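À Brallirthorpe, deux bras pour un sac

16/10/2022 — L'atelier partagé Fosport montre depuis ce week-end son robot à deux bras, baptisé Gronivik, monté le soir par ses adhérents. Coût annoncé des pièces : 1310 euros, heures de travail non comprises.

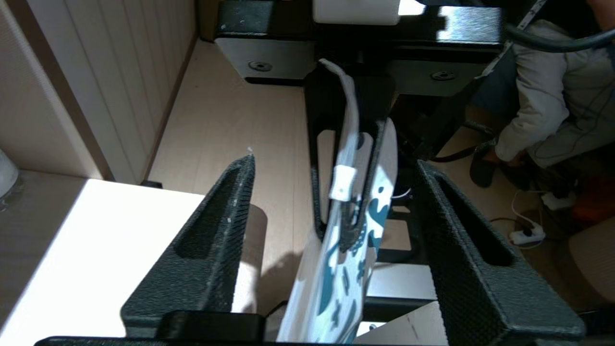

Un sac en tissu à motifs bleu-vert, tenu par la pince de Gronivik.

Le groupe parle déjà d'aide au rangement à domicile. On demande à voir. Aucun taux de réussite n'a été communiqué, et le journal de bord, 794 lignes tout de même, ne distingue pas les essais aboutis des autres. Les doigts noirs, percés d'une longue ouverture triangulaire, ont été redessinés en février — sans mesure comparative, là encore.

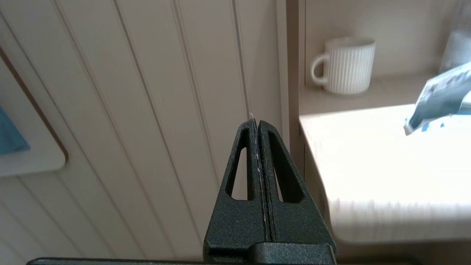 Widad Nasrallah juge le reproche prématuré et rappelle que les plans seront publiés, « défauts compris ». Reste à savoir quand. L'atelier Friesen, qui voudrait en construire un second, attend toujours les fichiers.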